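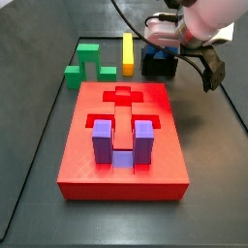
Cisternas

Section 2: Putting up your Piltevance shelf

You've got the parts sorted and the kids' puzzles are in a pile on the floor, so now comes the fun bit! This section covers the wall rail, the brackets and the boards. The Flaldale and Fonddale kits go up the same way. The only difference is the colour of the end caps, so follow the same steps for either one.

Before you start

You'll need a drill, a spirit level, a pencil, a stud finder and the small hex key from the parts bag. Clear the floor under the wall and have someone handy for step 4, when the rail wants holding at both ends.

CAUTION: Check for wiring and pipes before drilling. Take extra care above power points and on any wall that backs onto a bathroom.

1. Find two studs and mark the centre of each one in pencil. The rail is slotted along its whole length, so your marks don't have to match a particular hole.

2. Choose your height. For little kids I love having the lowest board 500 mm off the floor – they can see everything and put it back themselves (well, some days).

3. Draw a level line through your marks. Go by the spirit level and not the skirting board, especially in an older house.

4. Hold the rail on the line and drill pilot holes through the slots into the studs. Drive in the long screws until the heads sit flat, then stop.

5. Hook the brackets over the rail. Each one drops down with a click you can feel. If it rocks, lift it off and turn it around.

6. Lay the first board across its brackets, grooved side down, and do up the grub screws from underneath with the hex key. 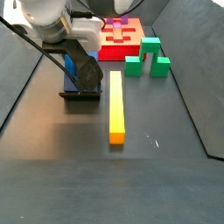 Repeat for the other boards, working upwards, and leave more room between them than you think you need. Flat puzzle boards stack beautifully, but chunky blocks eat up height in a hurry, and it's a pain to shift a bracket once the shelf is full.

NOTE: If a board won't sit down over the bracket, loosen both grub screws and slide the bracket along a little. Please don't hit it with a mallet! The groove can split.

7. Press on the end caps.

8. Load the shelf from the bottom up. The limit is 15 kg for each board, spread evenly, with the heavy things down low.

CAUTION: The shelf is not a ladder. Keep stools and toy boxes away from it if you have a climber.

After the first week, go over the grub screws again with the hex key, and then every 6 months. I do mine on a Saturday morning while the kettle's on. Keep the spare screws and the hex key in the parts bag, taped under the top board. You'll want them for Section 3, where we add the book ledge.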